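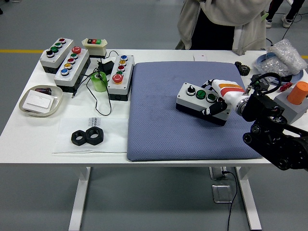 Push-button control boxes on a table with a quilted pad.

The invitation promised "an evening reinvented," so I drove out to the Pinedero on Saturday, May 11, 2024, to see what a hotel restaurant thinks needs reinventing. The place is called Letura. It takes over the old Calloway Room off the lobby, and the open house was meant to show it off before regular service starts in July.

General manager Diane Penner led the tour. She used the word "journey" in the elevator, at the host stand and again beside the walk-in cooler. The dining room seats 40 and has a nice view of the water if you get one of the window tables. From the banquettes along the back you get a nice view of the people at the window tables.

Chef Lorcan Moynihan talked less and cooked better. His grilled snapper with charred lime was very good, and I went back for it. The smoked carrot tartare tasted like a carrot. A short rib slider came on a bun so sweet it could have been dessert, and it costs $16 on the printed menu. For one.

I asked how much of the produce is local, as the brochure says "island-inspired" and leaves it there. Penner said they were "in conversations" with growers. Moynihan looked at the snapper.

The wine list runs to 305 bottles, which seems like a lot for 40 seats. Dörte Schmieder, who put it together, poured a dry riesling I would happily order again, though I didn't see anything by the glass under $16.

Valet parking was free for the open house. Ask before you hand over the keys in July.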